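## 4. What went where, and what we called it

I should say up front that we never meant to write a section on naming. The plan was to ask people how they'd put away a table of kitchen things and toy food, write down the groups they made, and move on to Section 5. Then the first session ran way over because two people couldn't agree on whether a ketchup bottle belongs with the food or with the dishes. After that I started paying a lot more attention to the words!

### 4.1 The table

We kept the set at Kikelwood small and ordinary. There's a plate, a mug, a bowl, a big pale green vessel, a few toy fruits and a red ketchup bottle. The bottle starts out lying on the plate, and that turned out to matter more than anything else we did with the layout. Eleven adults took part, in pairs or alone, and nearly all of them opened with some remark about it. People who treated the plate as a place setting wanted to leave the bottle there until last. People who treated it as one more dish to stack wanted the bottle gone first, and they said so pretty firmly (one of them called it "the thing in the way" the whole time and never once said ketchup).
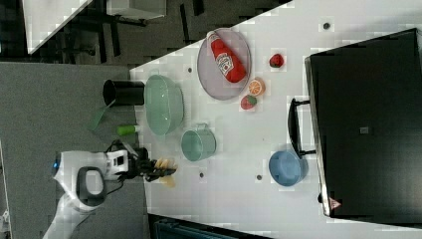
Jyoti Vashisht read an early draft of this and told me I was making too much of the bottle. At home, she wrote, whatever is on a plate belongs to the plate, and you'd get the same answer with a sock. She's probably right about the first part. I'd love to try the sock. What I can say is that the fruit next to the plate didn't get this treatment. It was just "the fruit," and it was put together in one go by everyone who mentioned it at all.

We did shuffle things a bit between sessions, so the fruits aren't always the same ones and the dishes don't keep the same neighbors. The layout in Figure 4 is the one people found easiest to talk about, I think because the mug-sized things have some space to themselves.

**Figure 4.** A session layout with the ketchup bottle on the plate, the mint-green colander to one side of it and a partly peeled toy banana lower down.

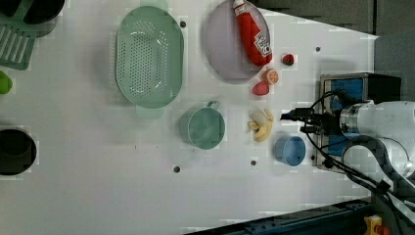
### 4.2 Green is not a category (except when it is)

Huang, in the pilot notes, predicted that people would sort by use: things you eat from, things you cook with, things you eat. Mostly they did. But 4 of our adults, at one point or another, sorted by color instead, and it was always the greens that set them off. It's easy to see how that happens. A mug and a colander don't have much to do with each other in a cupboard, but make them both the same soft green and they look like they came out of one box. One man put them together, took a step back, laughed, and pulled them apart again.

The odd thing was how the talk changed once color took over. People quit using the proper names. The colander became "the big green," the mug became "the little green," and a round green thing seen end-on could be nearly anything. In our Sketent transcripts I had to mark nine of these as unclear, and I still go back and forth on a couple of them.

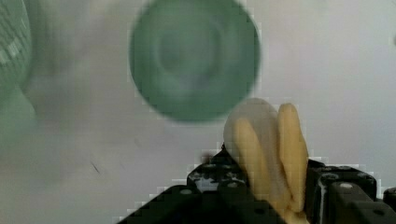 Shape words came to the rescue more often than I'd guessed. "Round" and "long" did a lot of work, and so did "the one with holes," which settled every argument about the colander on the spot. I'd been coding those phrases as a fallback, something you say when the real word won't come. Grullano's team codes them as names in their own right, and after listening to these recordings I've switched over to their way. If both people know what "the one with holes" is, it's doing the job.

Food never had this trouble. An orange slice is an orange slice, even a toy one, and a strawberry was a strawberry in all the sessions, though with two on the table we did get "the big one" and "the small one." The ketchup kept its name too, outside of that one holdout. A red bottle with a white cap and a Heinz-style label doesn't leave much to discuss.

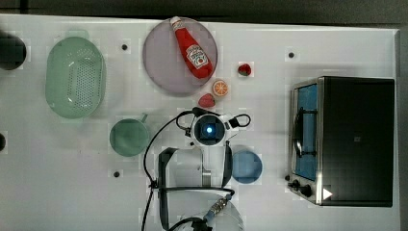
Where it should live was another matter, and I don't have a clean answer. About half the sessions ended with the bottle grouped with the food, and in three the plate and bottle were left together as a unit, fruit or no fruit. I've kept those three apart in the tables for Section 5 and haven't forced them into either pile. The toaster oven I've left out of the counts altogether. People talked about it plenty, but it was mostly to say they'd want theirs closer to the wall.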